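Flirnell backs sculpture exhibition at Nellel Gallery

4 March 2009

Flirnell has signed on as principal sponsor of Ground Lines, an exhibition of sculpture and works on paper at the Nellel Gallery in Vusden. It brings together 41 works by eight artists, most of them lent from private collections and not shown in the city before.

The exhibition fills both ground-floor rooms and the courtyard – the first time the gallery has used all three for one show.
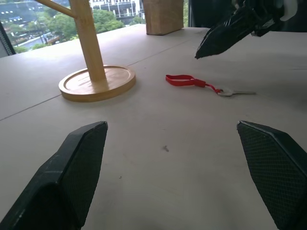

Do visitors need to book?

Entry is free and bookings are only needed for the two evening talks, which are limited to 100 seats each.

Ground Lines runs until the end of May, then travels to the Godinho Arts Centre. A colour catalogue is on sale at the front desk. The gallery is closed on Mondays.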